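### 4.2 Why old desktop computers stay in the office

The survey asked each office to say what had become of the last desktop computer it stopped using. We expected most of these machines to have been sold, given away or taken to a recycling point. Of the 145 offices that answered, about 70 percent said the computer was still in the building. It was usually in a closet, under a desk or in the room with the copier. Owners often had trouble saying how long it had been there, and several gave the name of a former employee in place of a year ("since Dora left").

The two towns differed less than we had assumed. Gelley has a recycling yard inside the town limits, and Flalia does not. The drive from Flalia takes most of an hour with traffic, and offices there did mention it. Yet offices in Gelley kept their computers nearly as often. Distance to the yard may affect when a computer finally leaves, but it did little to explain why it was kept in the first place.

The follow-up interviews were held with owners or office managers at 14 of the offices. Three reasons came up again and again, and people often gave more than one. The first was the files. The second was the idea that parts could be used again. The third was that the computer had cost a lot when new and throwing it out felt like a waste.

Parts came up mainly in offices that had bought several computers of the same model at once. At Karabulut, a bookkeeping firm in Gelley, an old tower was kept so that its power supply could go into another one if needed. The office manager knew where the computer was but had not opened it. This was common. People spoke of spare parts in a general way and could rarely say which part they had in mind. The power supply, the memory and the drives are the parts a small office is most likely to reuse, and all three can be reached once the side panel is off. The power supply and drive bay of a desktop tower are shown in Figure 3.

**Figure 3.** Open desktop tower on its side, with the power supply toward the front and the drive bay to the right.
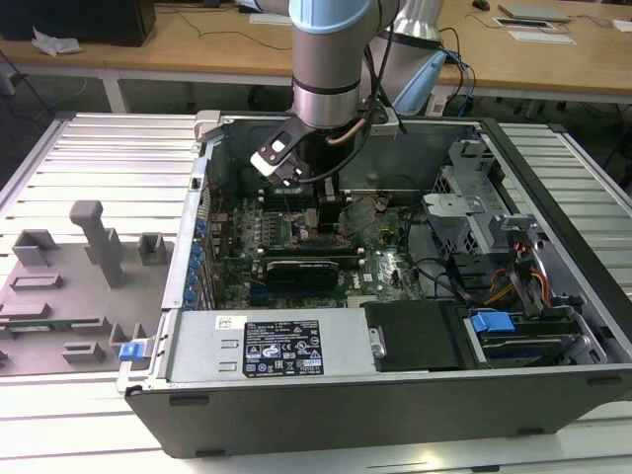 Do offices that keep a computer for parts end up using the parts?

Most of them do not. Among the interviewed offices that gave parts as a reason, only one had taken anything out of a stored computer, and that was a memory module moved to the front desk. In the others, when a working computer failed, the owner bought a new one or called a repair shop, and the shop brought its own parts. The stored machine was not mentioned during the call. One owner remembered it only when we asked.

Files were a stronger reason. Small offices hold tax records, client letters and payroll, and many are unsure what was copied when they changed computers. The usual account was that a relative or a repair person had moved "everything" to the new machine. When asked if the old drive could then be erased, the same people hesitated. Some thought there might be e-mail on it from before the change. Others worried that erasing would not be complete and that a stranger would read the contents. These two worries pull in different directions – one is about losing the data and the other about someone else having it – but they lead to the same result, and the computer stays in the closet.

Six of the interviewed offices had at some point tried to settle the question. Two paid a shop to remove the drive and kept the drive in a drawer. The drawer was seen as safe and took up little room. The rest of the computer was then taken away within a few weeks. This suggests that the case, the board and the power supply were never what the owners cared about. Once the drive was out, the cost of the original purchase was no longer brought up.

At Faletti, a print shop in Flalia, the owner had gone further and written the date and the former user on a strip of tape on each removed drive. We saw the drawer. The labels had faded on the older ones, and the owner was not certain that any of the drives would still start. The offices that had a written rule for old records on paper, such as a number of years after which a box is shredded, did not apply it to drives.

We also asked about cost. Owners tended to remember the price of a computer well and to overstate what it would bring secondhand. One had looked up a selling price, found it low, and decided to keep the machine "until prices come back." Storage was treated as free. Even in offices that rented by the square foot, the closet was not counted as a cost, although two of the owners complained in the same interview that they were short of space.

Based on these interviews, we treat the removal of the drive as the main step in clearing an old desktop from an office. Figure 4 gives a view of an opened tower in which the motherboard and drive cages are exposed. The work of opening a case was described as hard by owners who had never done it and as easy by the few who had. The gap between the two groups is worth further study – a short printed guide handed out at the point of sale might narrow it at low cost.

**Figure 4.** Desktop tower with the side panel removed, showing the motherboard, drive cages and power supply.

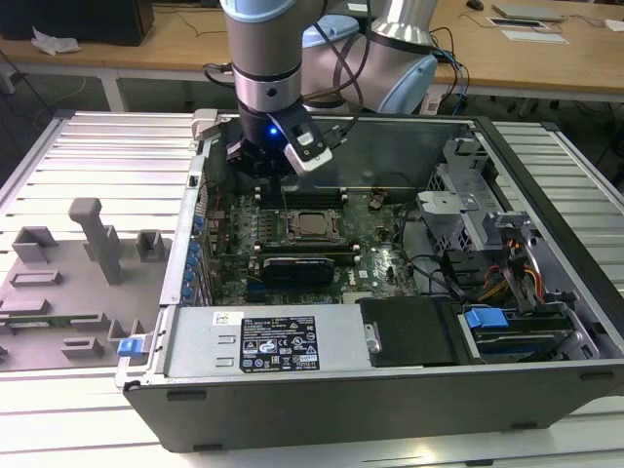 Waltraud Kälin, commenting on an earlier draft of this section, objected that the drive should not be given so much weight. In her view the offices that removed a drive were already the ones ready to clear things out, and they would have gotten rid of the computer in some other way if a shop had not offered to take the drive. She added that "a drawer full of drives is the same problem in a smaller box."

Her first point is fair, and our data cannot rule it out. The interviews were done once, in June, and we have only the owners' memory of what came before. A better test would offer drive removal to a random half of the offices and check the closets a year later. On the second point we agree in part. The drives remain a privacy risk, and none of the offices had a date by which they would be destroyed. For the recycling yard, however, a drawer of drives and a closet of full towers are different matters, and the estimates in Section 4.3 count them separately.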